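Urkska Bench Tower
Practice desktop for repair classes, refurb shops and anyone who would prefer to learn on somebody else's computer

Every repair course has one: the desktop in the corner with stripped screws, a bent latch and a sticky note reading DO NOT USE, which gets used every term. Urkska is what we sell to replace it.

It starts life as an ordinary black office tower. We retire it from office work, go over it on the bench, and send it out as something you can take apart before lunch and put back together after. It won't win any beauty contests. It will let you pull the drives, the memory and the processor as often as your students can stand it, and then do it again with the next group.
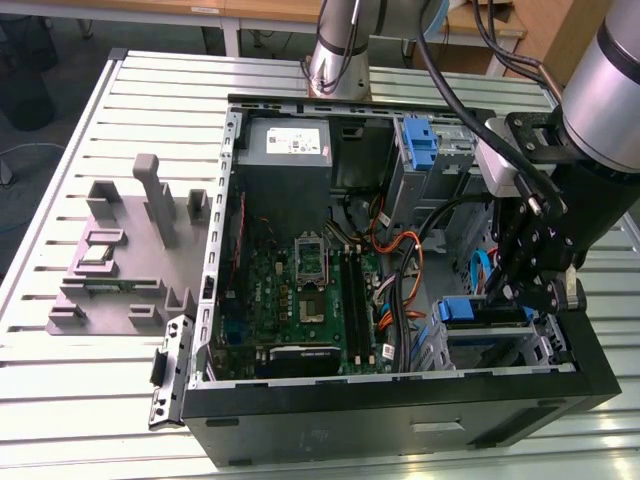 Work on it lying down. Standing up, a tower looks smart and hides everything behind everything else, and sooner or later somebody drops a screw into the part of the case where screws go to retire. On its side with the panel off, the power supply, the board and the drive bays all face you, and the cables at least have to tangle where you can see them.

What you'll be doing in there

The processor socket has a lever and a metal retention frame. Lift the lever, open the frame, lower the chip in flat. If you find yourself pushing, stop and go get a coffee. The memory slots latch at the ends and want a firmer hand than beginners expect. Radek Halás, who wrote our lesson cards, describes the right amount of force as "slightly rude."

The drive bays use blue release latches, so there is no screwdriver involved and no excuse for being slow. The small drives ride in blue caddies.

The parts holder

Gekholm is our light gray plastic holder for whatever has come out of the case. It has a slot for a 2.5-inch drive in its caddy and a square recess for a processor, and it sits at a slant so you can read labels without picking things up. Before Gekholm we used a soup bowl. The soup bowl was cheaper, and Da-eun Jang would like it noted that it was hers.
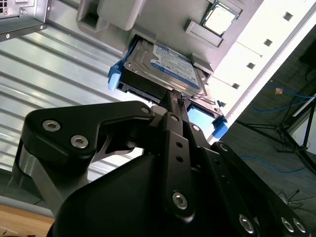

Gekholm parts holder with a 2.5-inch drive in its blue caddy and a processor in the square recess.

What you get

Urkska tower, tested before packing
Gekholm parts holder
Set of 30 lesson cards, wipe-clean
Bag of 8 spare case screws (you will want them by the second week)

Prices

Urkska tower with holder and cards: $245
Tower alone, for people who own a soup bowl: $142

Questions we get

Does it run? It does when it leaves us. After that it's between you and your students.

Can I use it as my regular computer? You can. Peninah Barasa in our office did it through December and has asked for her old one back.

Do you take returns? Yes, in any number of pieces, provided they are all in the box.

Sold and shipped by Fikton. Orders placed before 2 p.m. go out the same day, unless Afonso Paiva has the van.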